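Skirnden Upright Parts Tray – review

I strip and rebuild office desktops for Hivport, 30 or so machines in a slow month and more in August, and I've had the Skirnden tray next to my bench long enough to say what it does well.

It is a gray plastic tray with upright slots. Drives stand on edge between the supports, and memory goes in the lower part at the front. Before this I used baking trays with a towel in them. The towel shed lint and the drives slid.
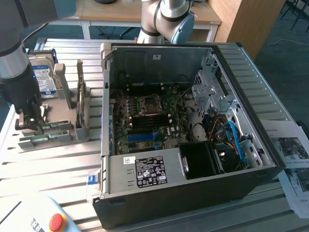 The tray to the left of an open tower, with a 3.5-inch drive and two memory modules in it.

The drive slots are the best part. A 3.5-inch drive goes in without force and comes out one-handed. Labels stay readable, so I can check a serial number without picking anything up. The narrow slot is less useful – I keep forgetting it's there.

The memory section is too shallow for my liking. Modules lie in it fine, but if you bump the tray they shift. Jianhua Xue at the next bench lined his with antistatic foam and has had no trouble.

It takes up room. With a full tower on its side there isn't much bench left over, and the crossbar and drive cage on these cases need space for your hands.

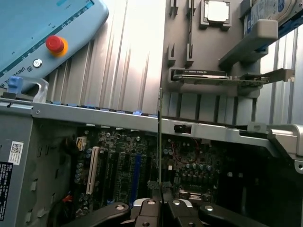

Cleaning is easy with a dry brush. Mine weighs 293 grams on the parcel scale, which is light, and I would have paid more for rubber feet. Two strips of double-sided tape fixed that.

Four out of five. Skirnden also sells a wider version, which I haven't tried.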